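Workshop walk-round checklist, Clerkar building, Gruvcombe
My comments from the January round

I do this one every winter before the heating bills get scary, and I've typed it up with my comments so whoever has the clipboard next can read my handwriting for once. OK means fine, FIX means it goes on the list, ASK means I don't know and somebody at Erside probably does. 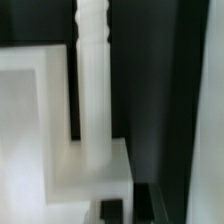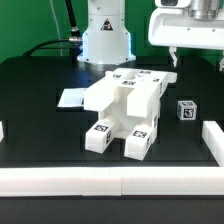
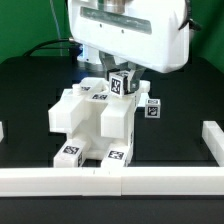

1. Front door and ramp: FIX
The door closer slams like it's mad at you. I turned the little screw a half turn and it got worse, so I turned it back. Ramp grit is fine. The rubber mat has curled at one corner again and I caught my toe on it (twice!).

2. Exit signs and emergency lights: OK
Held the test button down for 30 seconds on each one. The light by the back stairs flickered and then came on strong. Keep an eye on it.

3. Fire extinguishers: FIX
Needles are all in the green. The one next to the sink has a pin but no seal, and somebody hung an apron on it. I moved the apron. The tag people need to come out and put a new seal on.

4. Breaker panel: OK
Clear space in front, yay. Last winter there was a stack of folding chairs there. Please don't bring it back.

5. Extension cords: FIX
I pulled 2 of them. One had a split jacket near the plug and the other was pinched under a shelf foot. Both are in the red bin, so please leave them in the red bin! Tape doesn't count as a repair, I don't care how neat it is.

6. Ladder: ASK
It's the Paulauskas project's ladder, I think, and it lives in our hallway. Feet are good, rungs are good, but the label is worn off and I can't read the load limit. Do we keep using it or send it home?

7. First aid box: FIX
Eye wash is past its date. Plenty of bandages, no small gloves, and one lonely cough drop.

8. Back stairs: OK
Handrail is tight now. Thank you to whoever did that. Treads could use a sweep.

9. Boiler closet: OK
Carbon monoxide alarm chirps when tested. Thermostat was set to 18, because it came from overseas and only does Celsius, and I left it alone. Meter read 3,171 when I wrote it down.

10. Storage loft: FIX
Too much paint up there, and a can of thinner with no lid. I found a lid that fits. The whole lot still needs to go in the metal cabinet, and I couldn't carry it down by myself.

Next round is after the thaw. Bring a flashlight, the loft bulb is out too.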